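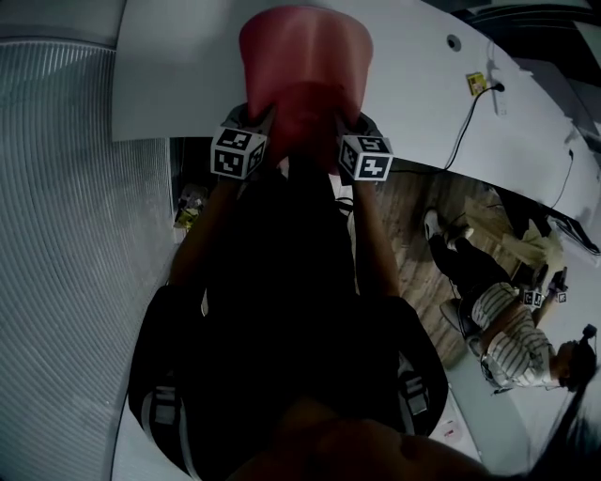 The Well at the End of Plarnness Road

The first thing you learn about living in Tirkby is that people will talk to you about water before they talk to you about anything else. I had been in the village maybe ten minutes, long enough to park badly and drop my keys in a hedge, when Jolanta Tokarz came down her front path to ask whether I'd noticed how green the verge was looking (I hadn't) and whether I wanted a cup of tea made with the good stuff.

The good stuff comes out of the old well at the end of Plarnness Road, and it went dry in the summer of 2000. Jolanta remembers it well. She was hauling water for her beans at the time, two trips before breakfast and two after supper, and one evening the rope simply kept going and came up with nothing but grit. Most households had been on the town supply for years by then, so there was no great emergency, but she says the whole street went a bit quiet, the way it does when a shop you never really used closes down.

It stayed that way for a long while. A lid went on, then a planter on top of the lid, and then a rosemary bush that got so enormous that children were growing up with no idea there was anything under it at all.

Then came Oliwia Laskowska, who had moved into the Mulder house with a shelf of local maps and a great deal of energy. She wanted to know what the little circle on the corner was, and once she knew, she wanted it open again! It took 16 months, a new lining, a lot of digging by hand, and 3177 dollars, most of it raised through bake sales and one very long raffle whose top prize was a wheelbarrow. The digging went down 43 feet. Oliwia still has the notebook where she wrote up each day's progress, and some of the entries are just the word "clay," underlined.

Water came back in the small hours, after a week of rain, and she heard about it from a neighbor knocking on her kitchen window in his slippers.

These days the well waters the vegetable beds behind the Movura bakery, along with most of the front gardens on the east side, and in a dry May there can be up to six people waiting their turn of an evening. I joined them myself and stood there for the better part of an hour, hearing about blackfly, a disputed fence, somebody's new grandson and the right way to stake a tomato, on which there are two firmly held opinions and I was asked to pick one.

I did get my tea in the end. It tasted faintly of stone, and Jolanta watched me drink it all the way down before she offered me the biscuits.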